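August, 2:40 pm
Bríd Moriarty

Fault on the module pull task, Usesari bench, simulation side. Writing it up while the logs are still open because I got half of this wrong the first time I explained it to Seixas.

Short version: the arm goes into the top bay, closes on the module, starts to back out, and the wrist torque climbs until the limit trips. The controller then does what we told it to do on a trip, which is hold position. It holds with the gripper still inside the chassis. Then the recovery routine fires, thinks it is in free space, and drives the elbow up toward home. In the simulator that means the chassis gets dragged along the table. On the real unit at Pistgate it would mean a bent bay and very likely a bent finger.

First seen overnight in the batch of 3,000 episodes. 917 ended in a torque trip. I had been reading those as ordinary grasp failures, as the summary script puts both under the same heading. It was only when I sorted by final chassis position that the problem showed up. The chassis should finish where it started. In 30 of the tripped runs it had gone off the table altogether.

What I checked, in order:

Friction on the module rails. Halved it, then set it to almost nothing. Trips went down a little, drag behaviour unchanged when a trip did happen. So friction sets how often we get into trouble and has little to do with what comes next.

Gripper collision mesh. The fingers were using the simplified hull from the old tool, a bit wider than the drawn fingers. At the mouth of the slot this gives a contact that shouldn't exist. Swapped in the proper mesh. Fewer trips again, and the approach from the upper left stopped clipping the top lip of the bay.

Shoulder path. The planner likes to come down from the shoulder at a steep angle and level out only at the last moment. If it levels out late, the wrist is still rotating as the fingers cross into the slot. I replayed episode 1,213 step by step and the wrist was nearly four degrees off when it crossed. After that the fingers are wedged and any straight pull makes it worse.
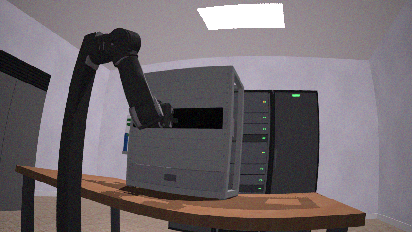 Recovery routine. This is the real fault. It reads a flag called clear_of_fixture to decide whether it can move the elbow. The flag gets set at the start of the episode and is cleared when the approach stage finishes. If the trip happens before the approach stage reports finished, the flag is still set. The routine believes it, and up goes the elbow. I had assumed the flag was worked out live from the gripper pose. It never was. It came over from the Tollumthorpe code, where the arm only ever picked off an open shelf, and nothing was deep enough to catch on.

Changes made this afternoon:

Flag replaced with a distance check against the bay volume, run every cycle. If any part of the gripper is inside the volume, the elbow and shoulder are locked out of recovery moves.

Recovery from inside a bay now goes: hold, open fingers, wait half a second, back out along the slot axis at slow speed with a low force cap. If the cap is reached, stop and ask for a person. No second try.

Approach has to be level before the fingertips reach the slot plane. If it isn't, back off and start the approach again.

Summary script now splits torque trips from missed grasps, and prints how far the chassis moved. Should have been there from the start.

Reran the tripped episodes only, same seeds. No chassis movement past the tolerance in any of them. Some still trip, mostly ones where the module starts out slightly skewed in its rails, and they now end in a clean stop with a request for help. I'm fine with that for now. I would sooner get a stop than a clever recovery.

Not fixed: the white and blue object we leave behind the chassis as clutter is still set as a fixed body. If the chassis gets pushed back into it, it acts like a wall and the torque readings are rubbish. It needs to be a loose body with a sensible mass. I haven't looked at whether it affected any of last night's numbers.

Also not fixed: we have no equivalent check on the hardware. The real controller runs the same recovery code with the same flag. I've asked Pistgate to switch automatic recovery off until the new version is on there, and to keep the pull speed at the lowest setting. They've confirmed the first part. Still waiting on the second.

To do tomorrow:
- full batch again with all four changes in, same seeds as last night
- change the clutter object to a loose body
- go through the rest of the Tollumthorpe code for other flags that are set once and never checked
- ask Seixas for the real force limit on the bay rails, my figure is a guess from the drawing
- don't merge until someone other than me has read the lockout logic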